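## 6. Recovering from a stall at the cabinet or oven

This section covers the Siu two-arm cell running the Plallow kitchen layout. It applies when an arm stops against the drawer or the toaster oven and the Esora controller shows a force fault.

**CAUTION:** A stalled arm can still be pushing. Keep hands out of the drawer and away from the gripper fingers until step 3 is done.

1. Press the stop button. Don't clear the fault yet.
2. Wait 2 seconds, then check both arms – the second one may have been holding a plate or resting over the basket.
3. Switch the stalled arm to hand guiding and back it off at least 100 mm.
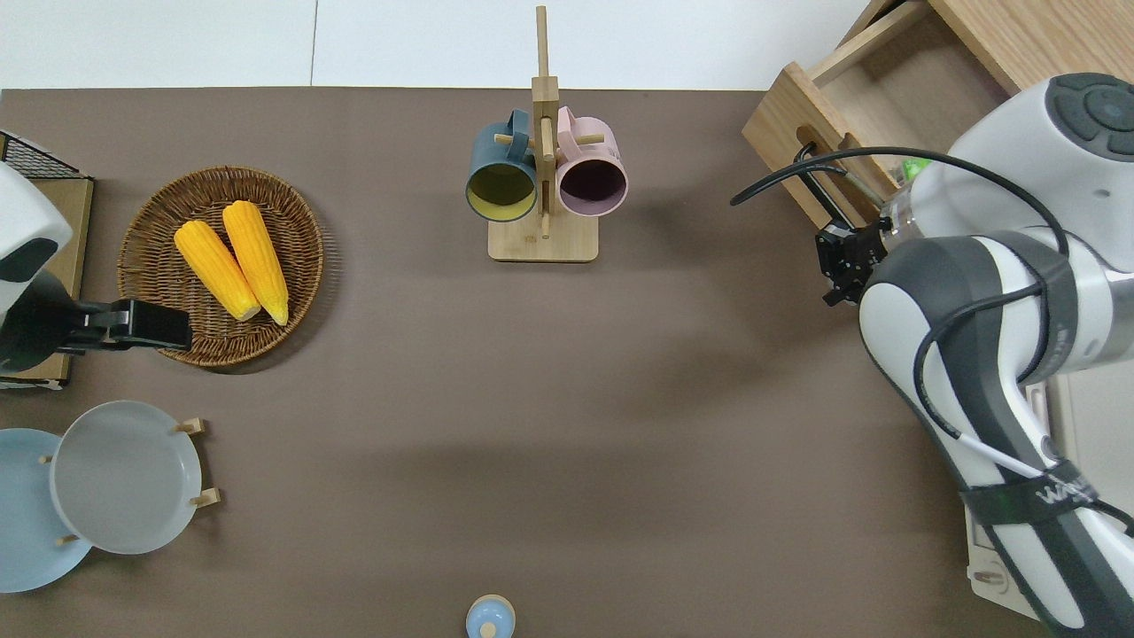
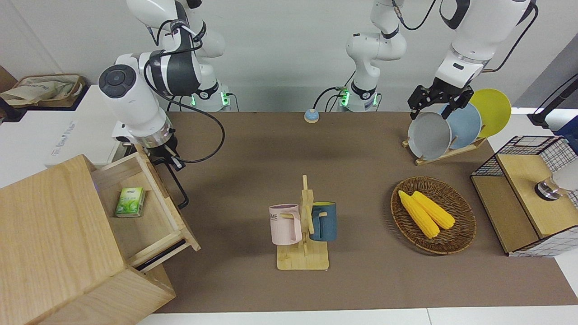
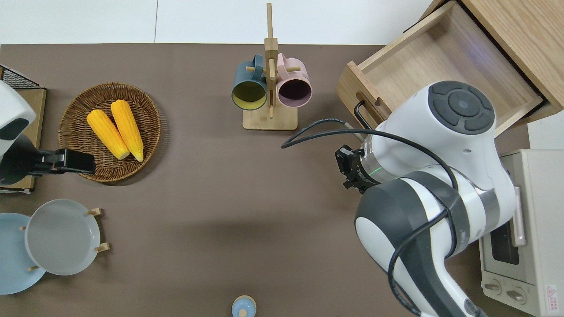
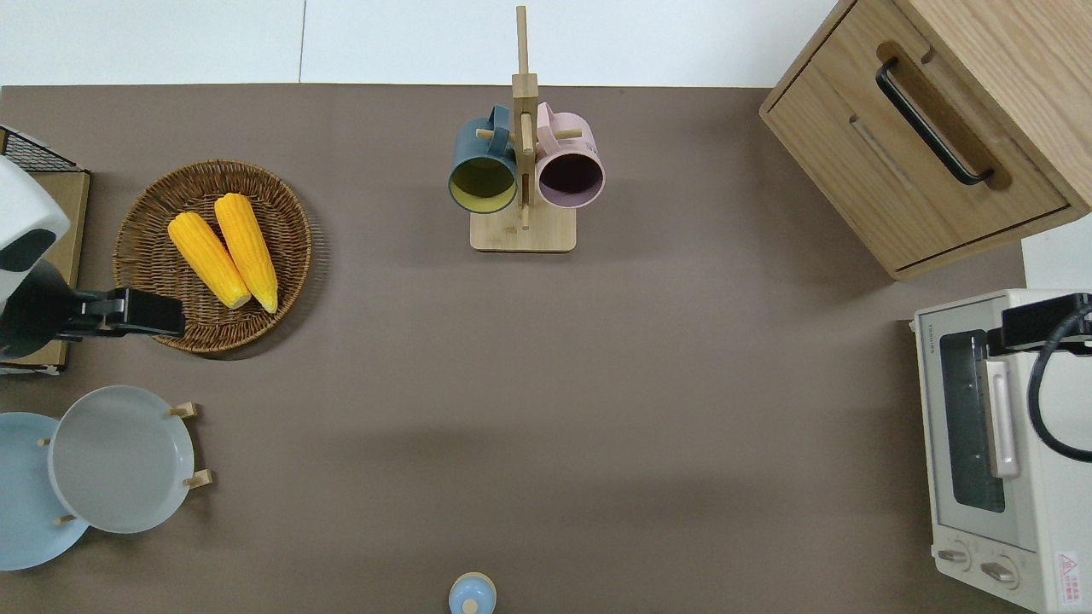
*Page last changed: 2020-01-05*

4. Follow the wrist cable along its full length. Free any loop lying near the drawer or the oven.
5. Slide the drawer in and out by hand. If it binds, take the cabinet out of service.
6. Clear the fault and run the home move at low speed.

**Note:** Fault 2000 is a drawer stall and fault 4000 is an oven stall. If either comes back after homing, save the log and send it to the Gulville service desk. Do not raise the force limit to get past it.

Cells set up before March need the new wrist cable clips, see section 8.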